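About us
Wanyama Shed is a shared workshop at the back of Trellell Yard. We build robots in our spare time, to a standard our families describe as ambitious.

The big project is Hutine, a white two-armed machine meant to open doors and fetch things. Long before anyone cuts metal, Hutine gets driven round a simulated house, where a dented wall costs us no deposit.

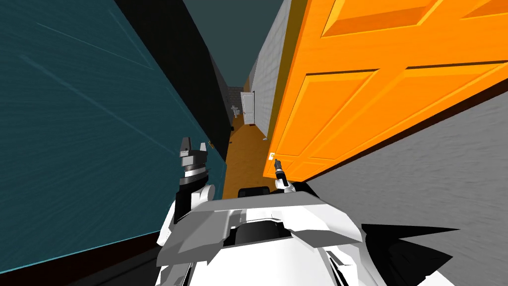
Hutine in the simulated hallway, orange door to the right

The hallway was built in evenings by members with strong feelings about teal. Doors get most of our attention. The first version of the arm software treated every door as a personal insult, and 66 test runs later it has learned some manners.

Fetching is the other half of the job. We practise on small, plain objects, and a ball is harder than it sounds.

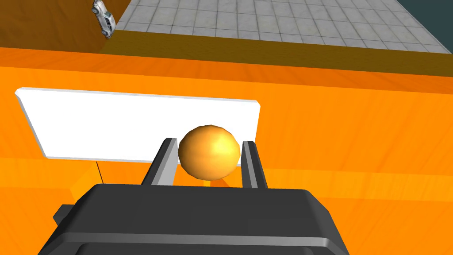

Grip too hard in real life and you've bought a new ball. The finger design is on its fourth revision, and Dremel burns are no longer accepted as proof of progress.

The simulator is called Dramemex. It runs on two elderly computers under the bench and doubles as our heating.

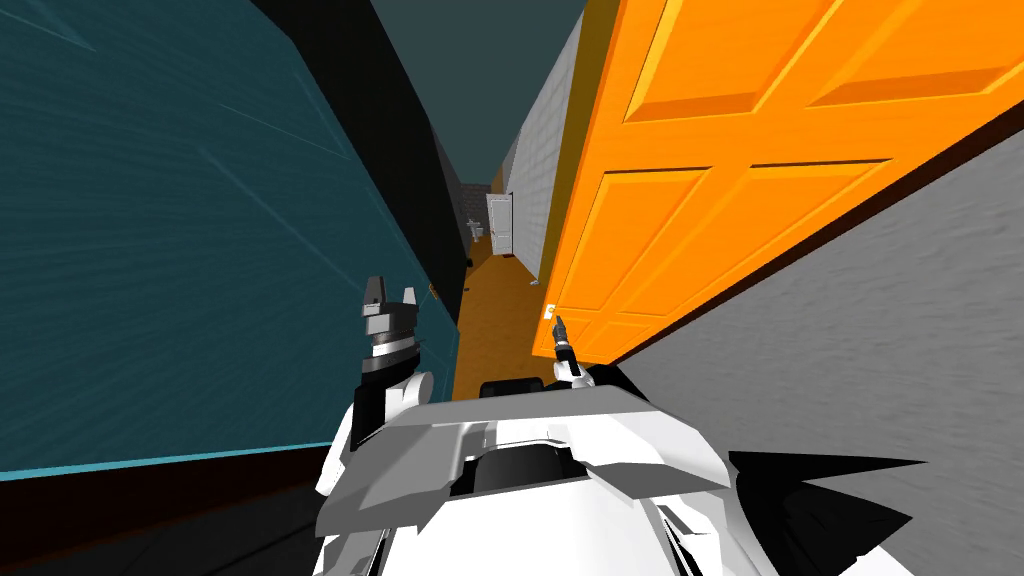
Members meet on Wednesdays and build the real arms on the long bench by the window. New people are welcome from September. Bring safety glasses and your own mug.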